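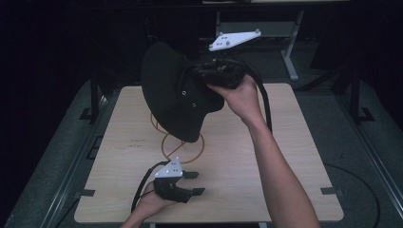 What does a robotics club do in a week when there's no competition coming up?

It practises. Members pick a small household job, do it over and over with grippers held in their own hands, and save the recordings so that an arm can be trained on them later.

That was the answer I got from the coordinator of the Vunetti student robotics club, and it sent me straight down there to see for myself. I stayed for the whole evening session and came home with a notebook full of scribbles (and a strong wish to be seventeen again). The coordinator asked to be left unnamed so the students get the attention, and the students preferred the same, so I've stuck to what they said.

The club's current project is called Prelumetti. It's a set of tidying-up tasks, the sort of thing you do when you come in the door: hang up a hat, put the keys in a bowl, fold a tea towel. "We voted on it in May," the coordinator told me. "I was hoping for something with wheels, to be fair. They wanted hats."

Hats, it seems, are wonderfully difficult. "A block is a block from every side," said a Year 11 student who has become the club's unofficial expert. "A floppy hat changes shape the second you pick it up. You grab it by the brim and the crown falls over. You grab it by the crown and the brim hangs down in front of everything, so you can't see the stand any more."

I asked whether she had a favourite way of doing it. "Crown first, always. Then you tilt it a little and bring it over slowly. If you rush, the stand goes too, and then you're doing two jobs."

Every student starts on the hand-held grippers before they're allowed near the club's arm. I had expected some grumbling about this, but they love it. One boy in his first year with the club said he'd never thought about his own fingers so much. "You've only got two on each side. You reach for something the way you always do and it just doesn't work. My mum asked why I was picking up toast with tongs at breakfast. I was training!"

The markers fixed to the grippers are what let the computer follow where each one goes, and the students are fussy about them. Cover one with your sleeve and somebody across the room will call it out. Cables get the same treatment. The older members check that nothing is going to tug before a run begins, and they make the younger ones say "clear" out loud - a habit they picked up from another club, Gikenari, at a joint weekend.

A good run is shorter than I'd pictured. You set the hat, get the nod, do the job and put your hands back where they started. Then you do it again. The tally on the whiteboard stood at 2,082 runs across all the tasks when I visited, and 712 of those were hats. Another 199 had been thrown out, and I asked why.

"Mostly for hesitating," said the student who looks after the recordings. He is in Year 12 and would like to study engineering, or possibly music. "You can see it when you play them back. The hand stops in mid-air while the person thinks. If you leave too many of those in, the arm learns to stop in mid-air as well, and it isn't even thinking."

He showed me one of the arm's own attempts from earlier in the term, and the whole group crowded in to watch it again. The arm picked up the hat beautifully, carried it across and let go a hand's width too early. There was a groan, then laughter, and then a real argument about whether the trouble was the camera angle or the people who had taught it. I couldn't follow half of it and enjoyed every minute.

What struck me was how much of the talk was about ordinary things. How do you let go of something gently? Which hand moves first? "My nan can hang a hat without looking," the Year 11 student said. "I'd love to get her in here. She'd be better than all of us."

The club has six senior members this year and a bigger group of juniors, and the seniors are already worried about who takes over the hat. They'll show Prelumetti at the school open evening in November 2024, with a table set aside for visitors to try the grippers. The coordinator's advice for anyone planning to have a go was short.

"Roll your sleeves up. And don't start with the tea towel."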